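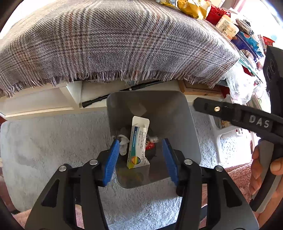 Odel, 2025-09-17

The small waste bin is the least considered object in most homes, and the household waste rules of this district have been written as though it did not exist. Those rules concern the kitchen. They tell residents how to rinse a jar, fold a box and tie a bag, and they do so with admirable patience. The bin beside the bed or next to the sofa receives no mention in any of the 14 pages of the current guide. It is the position of this column that the omission should be corrected when the guide is next revised.

Consider what such a bin ordinarily holds. A crumpled tissue. A bit of red wrapper. A medicine carton standing upright with its flap folded back. Of these, the tissue belongs in general waste. The wrapper very probably does too, depending on what it is made of. The carton, if it is empty and made of plain card, belongs with paper. And if anything remains inside the carton, it belongs in neither place and should go back to a pharmacy that accepts returns. One container of modest size may therefore call for three separate decisions, and in practice it is given one. The bin is tipped into the kitchen bag and the matter is closed.

Residents should not be scolded for this. A person who is unwell, resting under a plaid blanket with a box of tissues close by, is not going to walk to the kitchen each time a wrapper needs throwing away. The small bin exists so that the walk can be put off. The sensible course is to accept the habit and to ask for care at a single moment, when the bin is emptied.

Medicine packaging deserves particular attention. A carton looks harmless, and often is, but it is the one item in the bedroom bin that may still contain something of consequence -- a half-used strip, a leaflet somebody will want tomorrow, a label bearing a name and a prescription. In July the residents' office at Kastell placed a notice in its entrance hall asking tenants to open every carton before discarding it. The notice was two lines long. It was clearer than anything the district has printed on the subject, and it could be adopted without expense.

A second point concerns placement. Small bins are commonly kept on the floor, and often on a rug, where they sit low and are easily knocked by a foot, a pet or a vacuum cleaner. A fluffy white rug is a poor surface for an open container of refuse. The Giraldo housing association advises its tenants to stand open bins on bare floor and against a wall, and this office considers the advice sound. Where a rug covers the whole of the available space, a flat tray under the bin will serve. Blankets with a fringe should be folded back when the bin stands nearby.

Some readers will object that rules of this kind intrude on private rooms. The objection has weight. The district has no business inspecting what lies beside anyone's bed, and nothing proposed in this column would permit it. The kitchen guidance is advice in the same sense, and few residents have complained of it. Others will say that the quantities are too small to matter. The district collects from 364 addresses in the Stomalach quarter alone, and most homes there can be presumed to have more than one small bin. Card that is placed in the wrong bag week after week does add up.

We therefore ask that the revised guide include one page on bins outside the kitchen. It should state where tissues go, where cartons go, and where unused medicine is to be returned, with the opening hours of the pharmacies that accept it. It should be printed in type large enough to be read by a person who has left their glasses in another room.

Comments on the present guide may be left in writing at the district office until the end of the month.

This website uses cookies to improve your reading experience. By continuing to browse, you accept our use of cookies. Accept | Manage settings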